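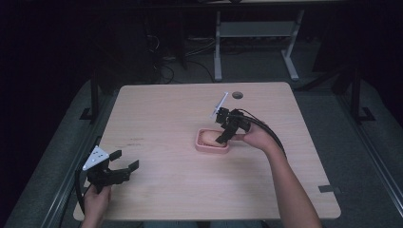

What stopped the Urkorus cell in September? A worn cable on one of the hand-held grippers, which let the jaws close late.

Minutes of the Teddale workshop meeting

Thank you to everyone who stayed on past four o'clock, and to the Plovport folks who joined us by phone and were very patient with our speaker.

The fault. We went back over the log together – all 1,055 lines of it – and found the signal dropping out 2 times before the stop. The late closing came to 130 milliseconds, enough to pinch a fingertip if someone reaches in to straighten a part. We are very glad to say no one was hurt.

The cable. Bucur will send new ones, with a softer sleeve near the handle where the old one had been bending. Until they come, the pair with the fault stays on the shelf with a red tag on it, please, however busy we get.

Agreed: cables get checked by hand before each shift, and any late closing goes in the book the same day, even if it clears by itself.

Carried over: the question of a foot switch. Plovport will bring prices next time.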